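工单 732：Stirari 手持夹爪套件，举高时轨迹跳变，夹着抹布时开合读数乱飘
产品：Stirari 双手套件（左右夹爪、头戴相机、Rurier 采集软件）
状态：处理中，等配件
提交渠道：Barbieri 试用支持

先打个招呼，又是我！上回问充电底座的也是我，那个已经好了，线插反了，丢人。这次的毛病比较磨人，我前后折腾了好几个下午，干脆按时间顺序都写下来，免得你们一个一个来问。东西整体我是喜欢的（试用完多半会买），所以语气要是急了点，别往心里去。

现象
我们拿这套东西录的是收拾台面的动作：拿抹布，擦，把瓶子挪开，再擦，然后放回去。计划录 400 条，录完在 Rurier 里跑自动质检，结果有 80 条被打了红标。红标分两种，一种写“位姿不连续”，一种写“开合值异常”，有的条目两个都占。

位姿那种很好认，回放的时候左夹爪好好地走着，突然往旁边蹦出去一截，再蹦回来。开合那种就玄乎了，抹布明明夹着没松，曲线却抖得像锯齿。拿硬的东西不抖，瓶子、盒子都正常，一换成布就开始。我一开始以为是我手抖，换了同事来录，一样。

软件版本我看了，关于页面里写的是 3，后面没有小数点，不知道是不是显示不全。两只夹爪的固件都提示“已是最新”。

第一天下午，先怀疑标定
按手册把左右两边都重新标定了一遍，张到最大，合到底，再张开，听到滴一声算完。标定分数两边都是绿的。然后我只录抹布这一个动作，从台面上捏起来，往上举，停一下，放回去，来回录了好多遍。

规律其实挺明显：手放低的时候两条曲线都老老实实，一举高、指头朝上，位姿就开始跳。开合值则是跟布有关，布团得越厚越抖。也就是说我把两个毛病当成一个在查，白费了半天劲，唉。

下面是举着抹布那段里截的，蓝的那块朝上，指头朝着天花板： 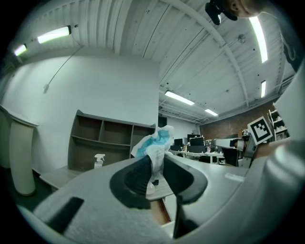
Rebecca Mancuso：先别再标定了，标定没问题，再做也是一样的绿。位姿和开合在我们这边走的是两条路，麻烦你分开测。位姿主要靠夹爪相机看环境里的特征点，手腕一翻，视野里要是全是重复的纹理，它就容易认错位置。开合值那边请你关掉平滑，导出原始数据给我看一眼。另外请告诉我曝光是自动还是手动。

收到收到。曝光是自动，一直没动过，我都不知道能动。原始数据当天晚上就传上去了，附件名字起得很随便，见谅。

顺着她说的，我抬头认真看了看我们的天花板（平时谁看啊），白色的波纹板，一条一条全长得一个样，再加上日光灯。你要是一个靠找特征点吃饭的相机，看见这个估计也要犯晕。

第二天，光和曝光
在 Rurier 里把曝光改成手动，这个菜单藏得真深，在“设备”里面再点“高级”，再点那个不像按钮的小字。建议你们挪出来！我试了下面这些，每样都只改一个地方：

一，自动曝光，灯全开。老样子，举高就跳。
二，手动曝光，压暗一档，灯全开。跳得少了，画面里灯管不再糊成一大片，板子的棱也看得清一点。
三，手动曝光，再压暗一档。跳倒是不怎么跳了，可桌面上暗得看不清布的边，拿去训练肯定不行，退回上一档。
四，压暗一档，关掉一部分灯。跟第二条差不多，关灯没什么用，白让隔壁来问是不是跳闸了。

所以目前固定在第二条的设置。位姿的红标少了很多，但没有绝迹，动作快的时候还是会出来一下。

顺便报一个小问题：手动曝光的值重启以后不保存。我第二天早上一开机录了一整轮才发现它又变回自动了，那一轮只好全扔。这条你们要是能单独开个工单就太好了，我自己不想再填一遍表。

第三步，夹爪上的标记方块
Debora Fiore 中间插进来过一次，问我方块有没有装歪，说头戴相机会看手腕上的方块来做校正，如果夹爪相机那边跟丢了，方块这边应该能把它拉回来。这一点手册里只有半句话，我压根没留意，还以为方块只是开机配对时用的。

于是我把两个方块都拆下来重装，卡扣要按到底，会有很轻的一声“咔”。左边那个我怀疑之前没按到底，拆的时候一点劲都没用就下来了。右边很紧。装完以后戴上头戴相机，两只手一起伸到台子前面，先不动，看 Rurier 里的状态灯，左右都认到了再开始录。

这里有个使用上的体会想说给你们听，手册可以加上：手举高的时候人会不自觉地跟着夹爪抬头，或者反过来，眼睛盯着台面，手已经出了头戴相机的视野。后一种最要命，夹爪相机看着天花板，头戴相机又看不见方块，两头都没着落，不跳才怪。我后来养成一个习惯，手往上走，头就稍微跟一点，别让方块跑出去。同事说我像在看网球。

两手都在视野里的时候是这样，这个姿势下录的一条都没有红标：

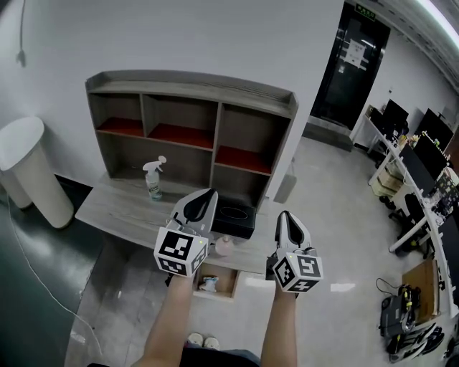
第四步，开合值
位姿消停了，回来收拾抹布。Rebecca 看过原始数据，回复说抖动出在软指垫上，意思是布料在指头中间一直在滑、在回弹，指垫跟着变形，传感器老老实实把这些都记下来了，严格讲不算坏。可我这边质检不认啊，它就是给我打红标，我总不能跟客户说这个红是假的红。

我做了几个对比，都是左手，同一块抹布：

布摊开只捏一层，曲线基本是平的。
布对折再捏，有一点点波动，质检放行。
布随便抓成一团，锯齿，红标。
布抓成一团但是用力捏死，锯齿变小，有时候放行有时候不放行，看运气。

右手也照做了一遍，团布的时候同样会抖，但幅度明显小。这就有意思了，同一块布同一个人，左右不应该差这么多吧？我把两边的原始数据又传了一份，文件名这次好好起了，前面带左右。

Debora 看完让我检查指垫。她要我空着夹爪慢慢开合，把手腕翻过来，看指垫有没有翘边，里面那层防滑纹有没有磨平，再拿手指推一推，看会不会左右晃。我照着做了，把夹爪翻来覆去看了好久，脖子都酸了。纹路我觉得还行，至少没有明显磨光的地方。但是用手指一推，左边指垫能晃，很小的一点点，右边推不动。 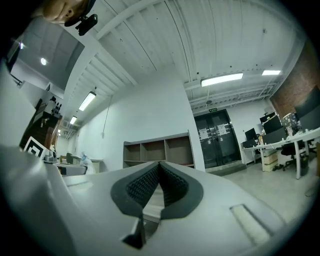

晃的方向跟开合方向是一致的，所以我猜团布一回弹，指垫先自己动了，读数再跟着动，等于多出来一段空行程。Debora 觉得有道理，但要我先别拧螺丝，说那颗螺丝里面有胶，拧过了就得整个换。还好她回得快，我的螺丝刀都拿在手里了！

她给的临时办法是在质检设置里新建一个“柔性物体”的配置，把开合值的容忍度放宽。我试了，团布的条目大部分都能过，剩下几个过不了的我自己回放看过，确实是录得不好，打红也不冤。不过这个配置只对新录的条目生效，旧的要手动勾选再重跑，一次只能勾一页，点得我手疼。能不能加个全选？

顺便说说整体感受
Barbieri 那边的销售让我写几句试用意见，我就一起写在这里，你们转一下。

好的地方：夹爪拿在手里很顺，不用培训，新来的同事戴上就能录。配对很快。支持回得也快，我提的问题基本当天都有人理，这一点真的要夸。之前我们试用过 Momano 的套件，握把要粗一号，手小的同事录一会儿就喊累，这套没有这个抱怨。

不太行的地方：Rurier 的菜单太绕，重要的东西都埋在“高级”里。红标只告诉你有问题，不告诉你是哪一路的问题，要是红标上直接写“夹爪相机跟丢”或者“方块不可见”，我第一天下午就不用白做标定了。还有手册，关于方块的那半句请务必写成一整段，最好放在前面，放在配件清单后面真的没人看得到。

另外指垫算不算耗材，报价单里没有写。如果算，我希望买的时候能多带几副；如果不算，那左边这副请按保修处理。

目前的设置，给后面接手的人留个底
曝光手动，压暗一档，每次开机都要重新确认，别信它记住了。
两个方块按到底，录之前看状态灯，左右都亮了再动手。
手举高的时候头跟着抬一点。
抹布能对折就对折，非要抓成一团的话用“柔性物体”配置。
左边指垫的螺丝不要碰。

还没关的事
左夹爪的指垫，Debora 说已经申请寄一副新的过来，让我换之前先录一小段团布的动作，换完再用同一块布录一段，两段一起传。抹布我已经单独收起来了，贴了条子，免得谁顺手拿去洗。
手动曝光重启不保存，Rebecca 说已经转给软件那边，暂时没有时间表。
旧条目重跑的全选按钮，她说记下了。
被打红标的那些旧条目，我打算等新指垫装好以后，位姿那种重录，开合那种先用新配置重跑一遍，过不了的再重录。要是你们觉得不用等，跟我说一声，我下午一般都在。

工单先别关哈，寄到了我来更新。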